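메일링 검색 검색어를 입력하세요 제목+본문 상세검색

제목: Re: 제스텐(Jesten) 분할 건, 찬성하실 건가요?

급하게 씁니다. 점심 전에 회의 하나 더 있어서 오타는 양해 부탁드려요.

먼저 주신 글 인용합니다.

> 안녕하세요. 제스텐이 특수강 쪽을 떼어내서 보브턴(Bovton)이라는
> 새 회사로 상장시킨다는 안내문을 받았습니다.
> 기존 주주한테는 제스텐 3주당 보브턴 1주를 준다고 되어 있고요.
> 저는 3,000주 들고 있는데 솔직히 뭐가 좋아지는 건지 모르겠습니다.
> 회사 말로는 "숨은 가치가 드러난다"는데, 한 주머니에 있던 걸
> 두 주머니로 나눈다고 돈이 늘어나나요?
> 그리고 빚은 어느 쪽이 가져가는 겁니까. 안내문을 두 번 읽었는데
> 못 찾겠어요. 찬성표 던지신 분 계시면 이유 좀 듣고 싶습니다.

빚 얘기부터. 안내문 본문에는 없고 뒤에 붙은 분할계획서 부속표에 있습니다. 저도 한참 찾았네요. 차입금의 60%가 존속회사(제스텐)에 남고 나머지가 보브턴으로 갑니다. 문제는 이익은 반대로 갈린다는 거. 특수강 쪽이 지금 버는 돈의 대부분을 내는데 빚은 덜 가져갑니다. 보브턴은 깨끗하게 출발하고, 제스텐은 제련 설비랑 전기요금 계약이랑 빚을 안고 남는 그림.

3주당 1주면 말씀하신 3,000주에 보브턴 1,000주 받으시는 거 맞습니다. 제스텐 주식은 그대로 들고 계시고요. 그러니까 인적분할이 맞고, 물적분할 때처럼 자회사 상장으로 뒤통수 맞는 구조는 아닙니다. 이건 다행. 단 분할 기준일 앞뒤로 거래정지 기간이 있으니까 그 사이에 현금 필요하신 분들은 미리 생각해 두셔야 해요. 정지 기간은 표에 30일로 적혀 있는데 "변경될 수 있음" 이라고 작은 글씨가 붙어 있습니다.
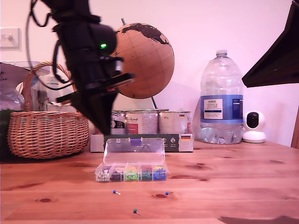 칸칸이 나눠 담은 압정 정리함, 나무 책상 위

"숨은 가치" 부분은 저도 반신반의입니다. 논리 자체는 있어요. 제련은 금속 가격 따라 출렁이고, 특수강은 고객사랑 장기계약이라 덜 출렁이고. 둘을 묶어 놓으면 시장이 낮은 쪽 배수로 통째로 쳐버린다, 떼어 놓으면 특수강은 제 배수를 받는다. 여기까진 교과서. 근데 그러려면 제스텐 쪽 배수가 지금보다 더 떨어지지 않아야 되는데 빚을 더 안고 가면서 그게 되나요? 합쳐서 플러스가 나려면 보브턴이 꽤 많이 올라줘야 합니다.

그리고 하나 더. 내부거래. 보브턴이 쓰는 원료 상당량을 지금 제스텐 제련소에서 받습니다. 같은 회사일 땐 장부상 이전가격이라 아무도 신경 안 썼는데 갈라지면 이게 진짜 계약이 됩니다. 계획서에는 "시장가격에 준하여" 한 줄이 전부. 기간도 없고 물량 보장도 없고. 제가 제일 걱정하는건 이겁니다. 싸게 주면 제스텐 주주가 손해, 비싸게 주면 보브턴 주주가 손해인데 처음엔 주주가 같으니 티가 안 나다가 손바뀜이 일어나면서 싸움이 나겠죠.

느나지(Nnaji) 리포트 얘기 지난번에 누가 올려주셨는데, 거기 목표가는 저는 참고만 합니다. 분할 후 두 회사 합산으로 계산하면서 공통비용이 그대로라고 깔았더라고요. 본사 조직이 둘이 되는데 전산, 감사, 법무가 다 두 벌이 되지 비용이 그대로일 리가. 회사 쪽 자료에도 "일회성 비용 발생 가능" 이라고만 써 있고 금액은 없습니다. 스터너(Stirner) 분할 때도 일회성이라던 비용이 3년 연속으로 나왔던 거 기억하시는 분 계실겁니다. 저는 그때 물려 있어서 잘 기억합니다.

제 표는 아직 안 정했고요. 기울기로는 찬성 쪽인데 조건부입니다. 회사에 질문 세 개 보냈습니다.

- 원료 공급계약 기간이랑 가격 산식
- 분할 후 제스텐 배당정책 (지금 배당은 특수강에서 나오는 돈으로 주는 거나 마찬가지라서)
- 경영진이 어느 쪽 주식을 보상으로 받는지

세 번째가 의외로 중요하다고 봐요. 다들 보브턴 주식만 받아가는 구조면 답 나온 거죠. 아직 답장은 없고, IR 담당 쪽에서 주총 전에는 주겠다고 전화로만 들었습니다. 오면 여기 올릴게요.

아 그리고 전자투표 하실 분들, 주총 전날 오후 5시에 마감입니다. 당일 아침에 들어가면 이미 닫혀 있어요. 서면으로 하실 분은 도착 기준이라 더 일찍 부치셔야 하고요. 증권사 두 군데에 나눠 들고 계시면 합산돼서 한 번에 뜨는지도 확인해 보세요. 저는 합쳐서 나왔는데 안 그렇다는 분도 계셔서.

세금은 제가 잘 모릅니다. 적격분할 요건 맞춘다고는 써 있는데, 단주 처리해서 현금으로 받는 부분은 따로 봐야 할 것 같아요. 3으로 안 나눠떨어지는 분들은 이거 해당됩니다. 아시는 분 답글 부탁.

회의 들어갑니다. 답글은 저녁에 볼게요.

> 5월 안내문 원본 파일 있으신 분 다시 올려주실 수 있나요?
> 링크가 깨졌습니다.

이건 제가 갖고 있으니 저녁에 자료실에 올려 놓겠습니다. 부속표까지 붙은 걸로요.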